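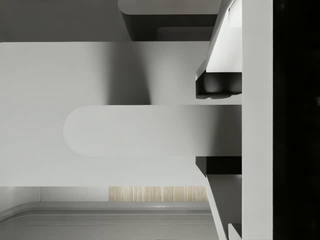 Nodisby cell gets new finger pads and a rebuilt simulation model

May 1, 2023

The handling cell at Halvorsen's Nodisby plant returned to its normal schedule in late April after a change of gripper finger pads and a correction to the simulation model used to program it.

The cell has one arm with a parallel gripper. Its two fingers slant in towards the part, and each ends in a dark pad that sits just off the edge of the bar. The bars are flat, with a rounded end, and are held close to the fingers so that most of the length stays clear for placing.

Operators had logged bars turning slightly in the grip during the move to the fixture. Maintenance technician Yayra Asante measured both pads and found the upper one worn on its inner edge. The pads were replaced as a pair, the finger screws were torqued to the supplier's sheet, and the gripper was re-zeroed against a gauge bar.

"We used to change one pad and leave the other," Asante said. "The centre line moved every time, and then somebody had to touch up the pick points by hand."

The model took longer. It still carried the pad shapes from an earlier gripper, so the closing width in simulation did not match the width at the cell. Hervé Baudry, a controls engineer with the integrator, Bellero, redrew the fingers and pads and reran 119 pick positions before any were loaded to the controller. He changed 18 of them, mostly near the rim of the tray, where the lower finger had too little clearance.

Closing speed was reduced for the first 2 mm of contact. Grip force was left where it was.

Pads will now be inspected every 400 hours and replaced in pairs. The tool centre point is to be checked after each replacement, and the result entered in the cell log along with the model version. Spare pads are kept in the tool crib under the gripper's own part number, separate from those for the older cells.

Graciela Gallardo, who runs maintenance planning at the plant, said the same procedure would be applied at the Celholm site once its model has been compared with the installed gripper. The fixture there is different and the pick positions will have to be run again.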